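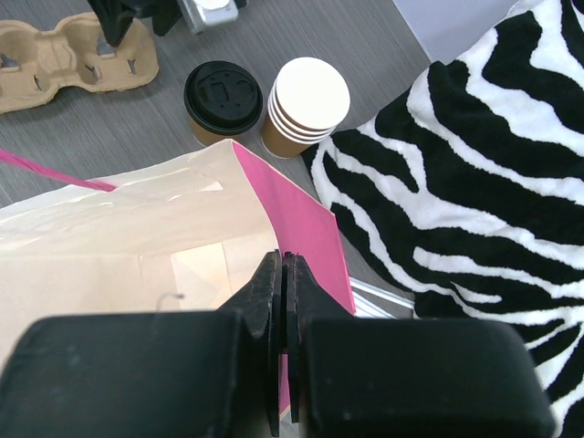
I have a bad habit of keeping bags. Nice ones, anyway. If a shop hands me something pink with a bit of stiffness to it, that bag is coming home and living behind the kitchen door until it collapses. So when I finally decided to sort out the coffee corner last night, I had plenty to choose from!

The coffee corner got out of hand in March, when Maysoun gave me her old drip machine and I started having people over before our walks. Everybody takes one for the road, so I buy the brown paper cups with the black lids, and they never stay in one place. Cups by the sink, lids in the drawer with the birthday candles, a sleeve of them on top of the fridge where I can't reach without a chair. Tarek once went looking for a cup and came back with a gravy boat (he drank out of it, too).

Anyway, the pink bag. My plan was to make one grab-and-go coffee bag for our weekend at Serkstead, because the cabin has a kettle and not much else. Six of us are going, for two nights, and last year we shared four mugs and washed them constantly. I'm not doing that again.

Paper cups go in first, still nested, laid on their side along the bottom. If you stand them up they tip over the minute you lift the bag, and then you've got cups rolling around under the car seat. Lids go in a zip bag next to them – they crack if anything heavy lands on top, so they stay up near the rim. Then filters, the coffee itself, and a couple of dish towels stuffed down the sides. Sugar goes in a jar with a real lid. Learn from me on that one.

I did think about a plastic tub instead, and Omar swears by his, but a tub takes up the same space on the way home when everything's been used up. A paper bag folds flat. And it's pink! It cheers me up every time I walk past the table.

The one weak spot is the handles. I never trust them with the coffee in there, so I carry the whole thing from underneath like a baby.

Still to buy: more filters, oat milk for Tullio, and whatever those little ginger cookies were that Gil-soo brought last time. If you know the ones I mean, please tell me the name, I've been through two stores already.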